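Fusis Bench Cell, two-arm teaching station
Sold by Trirnarel. Page text by Hnat Kovalchuk, updated November 3, 2022

We sell this cell, and we also spend a lot of time talking people out of it. If you want a machine that learns a job after you show it once, close the page. The Fusis is a bench for recording demonstrations under remote control, and most of what comes out of those recordings depends on the person driving.

The cell has 2 arms on one front rail, each with a parallel-jaw gripper. The uprights and top bar are aluminum extrusion, so you can hang baskets or brackets where you like. Wall panels carry a wavy line print. We get asked if the print improves training. We have seen no figures that would let us claim it, and you can order plain panels for the same price.

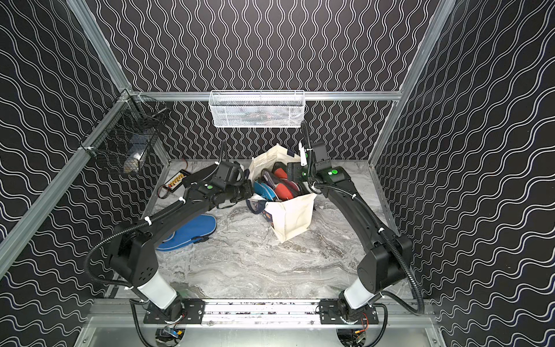
Canvas tote with sandals, both grippers close to the bag.

Bag packing is the task we suggest for a trial. Cloth sags, handles fall across the opening, and an operator who looked skilled with wooden blocks gets humbled fast. Other vendors like to show blocks. Ask them for a bag.

The Gasel hand controllers are included. They map your wrist to the gripper, and they are decent. Force feedback is weak, whatever the older brochure said, so operators end up judging contact by eye. Plan on 8 hours of practice per person before you keep anything. Recordings made earlier than that teach the arm to hesitate.

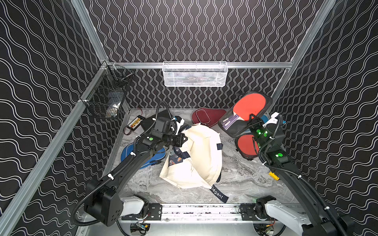

Tote and table tennis gear on the marble-pattern floor.

Mixed items are harder again. A paddle lying flat gives the jaws very little to close on, and two drivers will pick two different ways to lift it. Agree on one way first. In September a customer sent us 1,000 recordings from four operators with four habits. We kept 819 after review, and I still think that was generous.
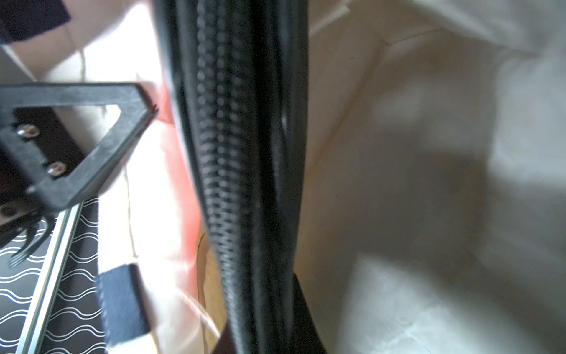 Wrist views are recorded alongside the overhead view. Buyers tend to ask about resolution when they should be asking how much of the task the wrist view can see once the arm is down among fabric. Try your own objects before you commit to a mounting angle. The bracket adjusts with a hex key.

The Tănase recording software is licensed by the year and is not included in the base price. It handles trimming and labeling well. Its automatic "quality score" we leave switched off.

Lead time and pricing on request. Trial days can be booked at our shop; bring the objects you care about.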